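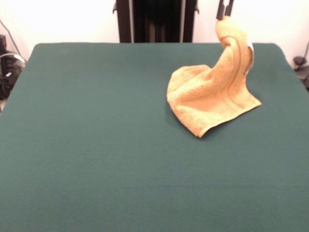
A small towel with a fuzzy, looped surface.

Why do towels soak up water?

Spill a drink and you reach for a towel, not a plastic bag. The reason is in the cloth.

Look closely at a bath towel and you will see lots of tiny loops of thread. Cloth made like this is called terry. The loops give the towel much more surface than a flat piece of cloth of the same size, so there are more places for water to go.

Most towels are made of cotton, which comes from a plant. Each cotton fibre is a thin tube made mainly of cellulose. Water sticks to cellulose very easily.

Water also creeps into narrow gaps by itself, even upwards. This is called capillary action. Plants use it too, to help move water up from their roots.

Try it yourself

You need 3 strips of cloth, a glass of water and some food colouring.

Colour the water. Hang one end of each strip in the glass and wait 6 minutes. Measure how far the colour has climbed on each one. Cotton, wool and nylon are good ones to compare.

Words to know

Fibre: a very thin thread.
Absorb: to soak up.
Cellulose: the material that plant walls are made of.

Written by Theano Galanis

Next page: Why does soap make bubbles?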